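Two-arm bench build: left gripper slips on a film-wrapped box, right one holds fine

Posted in Home Builds / Arms and Grippers
Asked in August by Pleller

I have two arms set up over a white table in a shared workshop. Both carry the same gripper: yellow printed housing, black two-finger body, red fingertips. The controller is a Grillider board, one channel per gripper, closing force set in raw counts. Both channels are at 500.

The left arm handles a box wrapped in shiny black film. The right arm handles a smaller box with white sides. The right one lifts every time. The left one closes, starts up, and the box slides out or turns in the fingers. Raising the left channel to 552 made no difference that I could see. Past that the housing starts to flex.

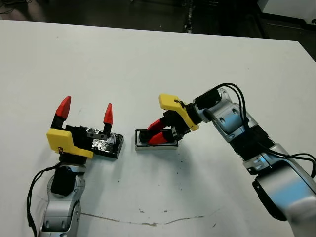
Left gripper open over the wrapped box, right gripper at the small one.

Things I have checked: cables have slack through the full wrist range, both grippers close to the same gap with nothing between them, and swapping the two channels on the board does not move the fault to the other arm.

Is this a fingertip problem, or should I be looking at the approach angle? I would prefer not to reprint the housings.

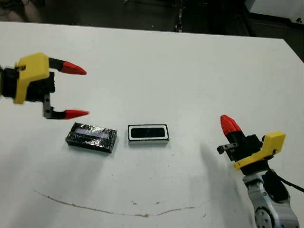
Another approach, right gripper held back from both boxes.

2 answers

Answer from Gonorska (accepted)

Swapping channels rules out the board, so leave the force at 500 and look at contact. Pointed tips give you a very small contact area. On a flat, rigid side wall that can be enough. On wrinkled film it is not, as the film moves over whatever is under it and the tip moves with the film.

In order of effort:

1. Square the wrist to the box before closing. In both your pictures the wrapped box sits at a slight angle. If one tip touches first, the box pivots about it.
2. Lower the grasp by a few millimeters so the tips meet the side of the box below its top edge.
3. Slip a short piece of silicone tube over each tip. Cheap, and it comes off again.
4. If it still turns, print flat pads with a shallow V and line them with thin rubber.

Do 1 and 2 together, then test ten lifts before you change anything else. Flex in the housing at 552 means you have run out of stiffness, and more force will only push the tips out of parallel.

Answer from Yusof

Had the same thing with a taped carton. Took the tape off. Worked after that. If you need the wrapping then I don't know, maybe double-sided tape on the fingers, but it picks up dust.

Viewed 2,706 times

Related questions
Grillider: force reading drifts after the first hour
Silicone tube or heat shrink for fingertips?
Routing wrist cables so they clear the elbow
Yellow PETG housing cracked at the screw boss
Setting a shared zero for two arms on one table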